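Print
E-mail this page

# Pavano Hand-Held Gripper Kit: Household Handling Set

Data card and product notes
Issued by Brosex, Friday, October 11, 2019

## Summary

The Pavano kit is a hand-held gripper tool with its own camera, offered for hire or purchase to laboratories and training centres that wish to record handling tasks without a full robot arm. This card covers the sample set supplied with the kit. It should be read together with the safety sheet.

## Contents of the set

The sample set holds 70 recordings in 19 task folders. Each folder carries a plain text file giving the name of the task, the objects laid out at the start and the person responsible for the session. The tasks concern ordinary household goods: baskets, cloths, cups and small boxes. All sessions were held at the Skimetholm workshop on tables of normal desk height.

Every recording shows the work from the tool itself, so that the fingers remain in view at the lower edge. Buyers who intend to use the material with a fixed camera should note that no side view is supplied. 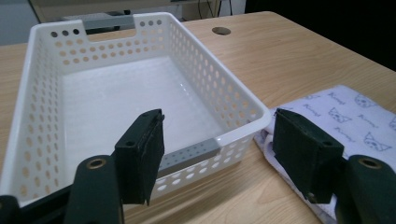

Basket and cloth task: open fingers on either side of the front rim.

## Gripper

The tool has 2 fingers, each with a dark textured pad on its inner face. Pads are treated as wearing parts and may be ordered singly or in pairs. The housing should be wiped with a dry cloth after use. Solvents must not be applied to the pads.

Thin rims and folded fabric are handled in separate folders where possible. In some basket sessions a cloth also lies on the table, and the task file states whether it forms part of the task.

## Known limits

- Lighting was not controlled. Backgrounds beyond the table may be dark, and glossy plastic may show bright patches.
- Finger opening is recorded, but grip force is not.
- 2 task folders have no closing note. These will be completed in the next issue.

## Terms of use

The sample set may be used for teaching and internal trials. Copies may not be passed to third parties without written consent from Brosex. Published work should name the kit and the issue date of this card.

## Support

Kits on hire are returned to the Brynjólfsdóttir service desk – carriage is paid by the hirer – in the case in which they were sent. Faults should be reported in writing, with the serial number of the tool and the name of the task folder in use at the time.

Print
E-mail this page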